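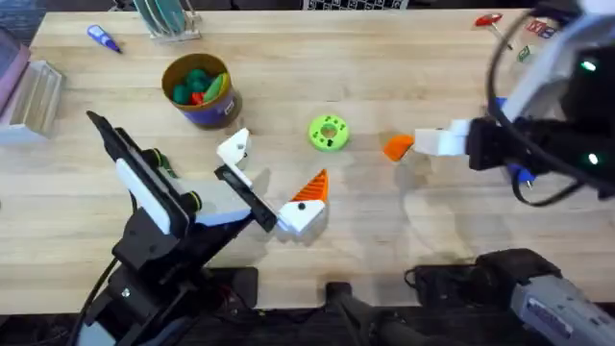 # Muleseo: Progress Report to the Hassanpour Fund

**Prepared by:** Golshifteh Safavi, Vondell
**For:** Guðlaug Baldursdóttir
**Period ending:** June 2024

## Where we are

We have 196 accepted examples of the two-arm handover task, against the 300 promised in the grant plan. When I wrote to you in May we were still fighting the setup and I had very little to show, so I'm delighted to be sending this one! The arms work, the recordings are clean, and people in the lab have started staying late to get one more good run in.

As a reminder of the task: one arm picks up a green printed disc from the wooden table, brings it to the middle, and passes it to the other arm, which sets it down again on its own side. A person drives both arms the whole way through. We save what every camera saw and what every joint did, and that bundle is one example. The learning system will get nothing else. We write no rules for it about where to grip or when to let go, so whatever it learns about those things has to be in the examples.

## How the recording goes now

Alcides Cabrera does most of the driving, with Azadeh Jafarzadeh taking over when his hands get tired. A session is 20 attempts and then a break, even if things are going beautifully. We tried longer sessions early on, and you could see the driving get sloppy toward the end: the arms took wide, wandering paths and the handovers were rushed. A tired person teaches the system tired habits.

Between attempts the disc goes to a new spot. At first we let the driver choose, and the disc kept ending up in the same comfortable area near the middle of the table (everyone does this, me included). Abbas Bahrami wrote a small script that picks the spot and shows it on the screen as a dot over the live picture. You put the disc under the dot, wherever it falls. Some of those spots are a real stretch, and the examples that come out of them are among my favorites.

We also stopped clearing the table before each session. Tools and odd parts stay out and get moved around from one day to the next. The work we hope to support some day happens on busy benches, and I would much sooner have the system meet a busy bench in training than for the first time in a demo.

## Cameras

The fixed camera gives us both arms and the table between them, and it's the view we use for judging an attempt afterward. The wrist cameras are what I'm most excited about. From the fixed view, the last little bit of a grasp is often hidden by the arm doing the grasping. From the wrist you get the fingers, the ridges on them, and whatever is near them.

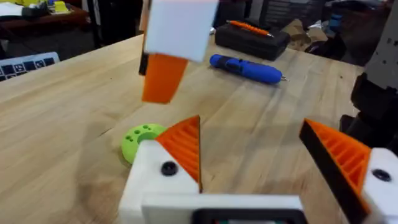

*Wrist view from the left gripper, fingers open, with the green disc just past the left finger and the other arm's gripper overhead.*

I'd ask you to look at how much of that view our own gripper takes up. I worried about this when we mounted the cameras, and Azadeh argued from the start that it would be a good thing. She wanted both fingers in view at all times so the system could learn the distance between a finger and the disc directly from the picture. I've come around to her side. The cost is that the disc can be partly hidden behind a finger block just when you most want to see it, and for those moments we lean on the other views.

The other gripper can also show up blurred in the wrist pictures when things are moving quickly. We talked about slowing the drivers down and decided to leave the speed alone for now. Shorter exposure is the first thing to try, and Abbas has it on his list for the next period. It will mean better lighting over the table, which I've included under the requests below.

## What counts as a good example

This took more discussion than anything else in the period, and I think we've landed well. An attempt is accepted when:

- the disc starts on the table and ends on the table, on the other arm's side
- both grippers hold the disc together for a moment during the handover
- all the camera recordings run from start to finish with no gaps
- the arms return to their resting pose before the recording stops

A slip in the middle is fine if the driver recovers from it. We went back and forth on that one. Alcides felt that slips would teach the system to be clumsy, and Abbas felt that a system that had never seen a slip wouldn't know what to do after one. We're keeping them, with a tag, so that we can train with and without and settle the argument properly.

Rejected attempts are kept too, in a separate folder, with a short note saying why. Most of the notes concern the resting pose. It's easy to forget when you've just made a lovely handover and want to tell somebody.

## Problems

**Cable snags.** The loops on the arms caught during long reaches and spoiled a number of attempts. We rerouted them and left more slack. It's better, though I wouldn't call it finished.

**Camera timing.** For part of May the wrist recordings started slightly later than the fixed one. Abbas found the cause in our own start-up order and fixed it. Every example recorded before the fix was thrown out, and none of them are in the 196. It hurt to do it, but we would have been teaching the system to react late.

**Finger wear.** The printed ridges get smoother with use and the grip changes a little as they do. We now swap fingers on a schedule and write the swap into the session log. Emico has been printing the replacements for us and they fit well.

## A first look at training

We weren't supposed to train anything until the full set was ready. We couldn't resist. Azadeh ran a small test on the first part of the collection, and the arms reached for the disc in the right direction far more often than I'd dared to hope. The handover itself is still poor. The receiving arm tends to close too soon, before the disc has reached it, and the 2 arms then push against each other until one of us stops them.

Please don't read this as a result. It was a small test with default settings, and we made no attempt to measure it properly. It did tell us something useful for the collection, though: we need more variety in where the handover takes place. Looking back through our examples, the drivers nearly always meet at the same height. Abbas is extending his script to suggest a meeting point as well as a starting spot.

## Next period

1. Record the remaining examples, with varied handover heights.
2. Test shorter exposure on the wrist cameras.
3. Train on the full set, with and without the tagged slips.
4. Write up the acceptance rules so another lab could follow them without having to call us.

## Requests

We'd like to move the unspent travel money to lighting for the table and a spare set of wrist cameras. The total budget doesn't change. Alcides has the quotes ready and can send them whenever you like.

You also asked whether someone from the fund could come and try driving the arms. Yes, please come! Plan on staying for a full session, as the first few attempts are usually spent just getting a feel for the controls.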